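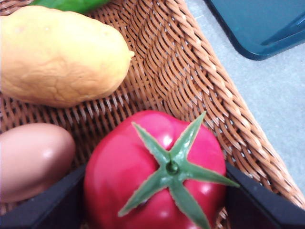 Clondadeck makes small add-ons for email programs and calendars, and we have been doing it for nine years. Most of our customers never meet us, so we wrote this page to say who is behind the software and how we work. We like to explain our main product, Derko, with ordinary objects. Think of a woven basket with a few toy foods in it, and a big yellow potato among them. You see the tomato at once, and you have to look a little longer for the rest. Many inboxes are like this. One long thread takes all the attention, and the short message from a customer is lying somewhere next to it. Derko reads the headers of your mail, on your own computer, and puts the messages that wait for your answer in one list.

The company was started by Tariq Qureshi and Ruby-Lee McAlister. They worked together before in the support department of a hosting company, where they answered the same questions about broken mail plugins every morning. The mail program was updated, the plugin stopped, and the customer lost a day. Tariq wrote the first version of Derko for himself in February, during two weeks when he was at home with a broken ankle. Ruby-Lee tested it and sent him a list with 19 faults. We still keep this list, and two of the faults are still open. They concern printing, and very few people print from Derko.

Today we are five persons. Tariq is responsible for the core of the program and for the Windows version. Ruby-Lee leads the company and also does the accounting, the contracts and the final check before each release. Faisal Shaikh joined us to build the Mac version, and later he took over the calendar add-on, which has the name Orakzai. Ladi Dauda answers support mail and writes the manual. If you have received a long and patient answer from us, it was probably from Ladi. Fergus Ritchie works for us part-time on the installers and the update server, and he is the person who gets out of bed when the update server has a problem.
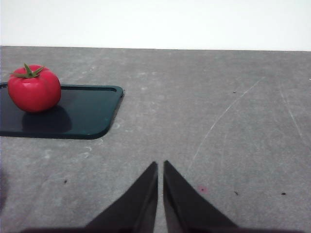
We have four releases in a year. Between them we publish only corrections, and we do not add new functions in a correction. Some customers find this slow, and we understand them. But many of the people who use Derko work in offices where each change must be approved by an IT department, and they asked us to keep a fixed rhythm. When the maker of a mail program announces a new version, we install the test version as early as we can get it and write on our status page what works and what does not work yet. If you depend on Derko for your daily work, please read the status page before you update your mail program.

Orakzai is the smaller product. It compares the calendars of a team and proposes times for a meeting. It understands time zones, half days and public holidays, also the regional ones. It does not send invitations by itself. You see the proposal first, and then you decide. Teams with up to 200 calendars can use it on a normal office server. For larger teams please write to us before you buy, so that we can look together at your setup.

Our third project, Warkmont, is free of charge. It is a small tool that moves mail rules from one program to another. Faisal made it when he changed his own computer and did not want to type all his rules again. The source code is open, and corrections from outside are welcome. We can not give phone support for Warkmont, but Ladi reads the forum and answers there when she has time.

About your data: our programs do not send the text of your messages to us. The license check transmits the license number and the version of the program. If you send us a log file for support, you can open it before in any text editor and remove what you do not want to show. We delete log files when the support case is closed.

We have no outside investors. The company lives from the licenses, and a license is paid once for each main version. Schools pay half of the price, and they can request the discount with the form on the Orders page.

Support is open from 9 in the morning, by email and through the forum. Please tell us your operating system, the version of your mail program and the version of Derko, which you find in the Help menu.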